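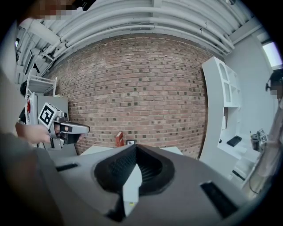
双手持夹爪录制的轨迹，单手回放正常，双臂回放时左臂会在接近物体的阶段突然侧摆，随后触发保护性停止。位姿来源有两路：每把夹爪各自的相机做视觉惯性定位，得到各自在房间坐标系下的轨迹；两把夹爪之间的相对位姿，由一侧相机识别另一侧顶部的标记立方体得到，用来把两条轨迹对齐。录制点背后是红砖墙，砖面夹杂灰黑色的砖，纹理很多，单路定位的质量我认为没有问题。左侧那把银灰色夹爪顶上是白色立方体，带黑白方形标记，在相机视野里位于偏左的区域，镜头畸变在那一带比中间大，顶部的白色管道在画面边上也是弯的。我怀疑出问题的是相对位姿这一路，但手里的证据还不能排除别的原因。

现象如下。出错的那一段录制，第835帧之前两侧间距的曲线是平滑的，到这一帧左侧夹爪的位置向外跳了38毫米，姿态同时转过66度，维持一小段之后又跳回原来的分支。检测器没有报丢失，标记ID也没有变，重投影误差在跳变前后几乎看不出差别。回放程序对输入做了插值，所以机械臂没有收到阶跃指令，收到的是一段很陡但连续的斜坡，控制器照着执行，直到关节力矩超限才停下来。

停机时左臂腕部已经顶到台面边缘。夹指座有一道压痕，台面没有损坏。当时人在围栏外面，没有人受伤。之后我把速度降到最低重放，同一位置再次侧摆，可以稳定复现。

已经试过的办法：

重新做了相机内参标定，跳变仍在，幅度略有变化。

把标记检测的阈值调严，结果是丢帧变多，留下来的帧里错误的姿态照样存在。

对相对位姿做低通滤波，截止频率调低以后跳变变成一个缓慢的鼓包，机械臂不再急停，但是夹爪对不准物体，而且我认为这样更危险，错误被藏起来了。

标定用的是Pumcombe的工具，默认的针孔加径向畸变模型。回放控制器是Woltdale的，固件没有改过，停机日志里只有力矩超限一条，没有跟随误差报警。

想请教两点。第一，检测没有丢失、误差也不大，为什么姿态会一下子差出66度。第二，回放之前应该加什么检查，能把这类轨迹拦下来。重录不是问题，我需要知道已经录好的那些里面哪些能用。

Bautista Ibarra
发表于2018年12月22日

Ndung'u

先说原因。你描述的是平面标记位姿解的二义性。单个方形标记只有四个角点，而且共面。标记在图像里比较小，或者接近正对相机的时候，透视效应很弱，四个角点的投影可以被两个不同的姿态同时解释，两个解大致关于视线方向对称。求解器通常只返回重投影误差较小的那一个，而两者的误差差值可能只有零点几个像素以下的量级，角点噪声稍微一变，排名就倒过来。所以检测不丢、ID不变、误差不变，姿态却跳到另一个分支，再跳回来，这几条和你的记录全部对得上。

位置也跟着跳，有两个来源。一是两个解本身的平移就不完全相同。二是你用的应该是夹指中心的坐标，标记在夹爪顶上，两者之间有一段固定杆臂，姿态转错，杆臂就把角度误差换算成位移。可以自己核对：把跳变前后标记坐标系原点单独取出来画一条曲线。原点几乎不动而夹指中心动得多，说明位移主要来自杆臂。两者动得一样多，就要回头查平移解或者时间戳。

畸变模型会让情况更糟，但不会凭空造成这种整段切换。广角镜头套针孔加径向模型，中间区域拟合得不错，边缘残差大，角点去畸变以后被系统性地推向一侧，于是本来应该胜出的解失去优势。你重新标定以后幅度有变化而现象仍在，和这个说法一致。建议换成鱼眼模型再标一次，标定板务必走到四个角落，边缘没有样本的话换什么模型都一样。

处理步骤，按我自己的做法写：

求解时让函数返回全部候选解和各自的误差，两个都存下来，先不要选。

计算两个误差的比值。比值接近1的帧标为“不可判定”，这些帧不参与对齐。阈值用静止录制来定：两把夹爪固定在台面上，让标记分别停在视野中部和左侧，看比值的分布。

对可判定的帧，再和惯性数据比对。取相邻两帧的相对姿态增量，与两侧陀螺积分得到的增量相减，差得过大就剔除。手腕不可能在一帧之内转过66度，陀螺一定没有记录到这个运动，这是最便宜也最可靠的一道判据。

剩下的帧做一次整段优化，求两条轨迹之间的固定变换。房间坐标系在录制过程中没有重置的话，这个变换在整段里应当是常数，根本不需要逐帧使用标记结果。你现在的流程大概是逐帧把相对位姿直接叠加到左侧轨迹上，一帧错，回放就错一帧。

关于立方体：如果能同时看到两个面，并且两个面上都有标记，就把所有角点放在同一个刚体模型里一起解，角点不再共面，二义性基本消失。前提是各面之间的相对位置要量准，打印件贴歪一点就会引入固定偏差。只有一个面可见的时候，按上面的办法处理。

已经录好的数据不用全部作废。原始图像还在的话，重新跑检测就可以，夹爪开合量和单侧定位都不受影响。如果只保存了最终位姿，那就只能用陀螺比对找出跳变区间，整段剔除，不建议自己补。

Asness

换大一点的标记就行了。我们之前也乱跳，标记打大以后再没出现过。另外检查一下光照，窗户的光打到标记上也会认错。

Ndung'u 回复 Asness

加大标记有用，它增加了透视量，但只是把失效区间推远，距离再拉开或者角度再正一些还会出现。反光造成的通常是丢检或者角点偏移，不会在两个固定的姿态之间来回切换。可以一起改，不能代替检查。

Woltdale回放用户

前面把视觉部分讲清楚了，我补充控制侧。帖子里有一处比跳变本身更需要改：插值放在了校验前面。

原始数据里的阶跃很容易识别，任何速度阈值都能抓到。经过插值和平滑以后变成斜坡，峰值速度可能刚好落在机械臂允许的范围内，控制器没有理由拒绝。没有跟随误差报警也说明了这一点，机械臂忠实地跟上了错误的指令，最后是靠碰到台面才停的。力矩超限是末级保护，不能当作轨迹检查来用。

我建议的顺序：

一、对原始时间戳下的位姿先做检查，再做插值。线速度、角速度、线加速度分别设限，限值取人手操作时的实测范围，不要取机械臂的额定值，额定值宽得多。

二、缺口不得跨长距离插值。我们的规定是连续缺失超过100毫秒就把轨迹切成两段，后一段单独审核，不允许自动接续。

三、插值之后在仿真里整段跑一遍，模型里要包括台面、夹爪外壳和另一条手臂。很多人只建了手臂连杆，没有建夹爪，腕部附近的干涉就查不出来。

四、首次上真机，移走物体，台面上方留出余量，整体抬高后低速空跑。通过以后再降到实际高度。

五、运行时加一道工作空间边界，和轨迹检查相互独立，放在控制器一侧配置，不要写在回放脚本里。脚本崩溃的时候边界必须仍然有效。

低速重放复现这一步，下次请不要在实际高度上做。速度低只是减小动能，接触以后夹住的力并不会按比例变小，位置环会继续加力，直到触发阈值。需要复现就抬高，或者直接在仿真里看。

另外，夹指座已经有压痕，继续使用前请检查安装螺钉和法兰面，并重新标定工具中心点。腕部受过侧向力之后，工具偏置有小的变化是常见的，你后面再看到对不准，会误以为是标记的问题。

Bautista Ibarra 回复

按Ndung'u的办法把两个候选解都打印出来了。跳变区间内两者误差的比值一直贴着1，被丢掉的那个解和跳变之前的曲线连得上。标记原点的位移很小，38毫米里绝大部分来自杆臂。陀螺在第835帧前后没有对应的转动。

对齐改成了整段求固定变换，只用可判定的帧，仿真里左臂的侧摆已经没有了。鱼眼模型的标定还没有做，这次的结果仍然是旧内参。

控制侧先改了两处，检查移到插值之前，缺口超过100毫秒就切段。工作空间边界在Woltdale控制器里已经配好，用抬高的空轨迹试过，越界能停。

工具中心点重新标过，和事故前相比确实有偏移，夹指座已经换下。真机还没有按实际高度运行，等标定做完再试。

Ndung'u

做标定的时候把标记在左侧边缘停留的那几段也留作验证集，不要全部拿去拟合。旧内参的结果保留一份，换模型以后对比不可判定帧的比例，如果没有下降，先查角点精化的窗口大小。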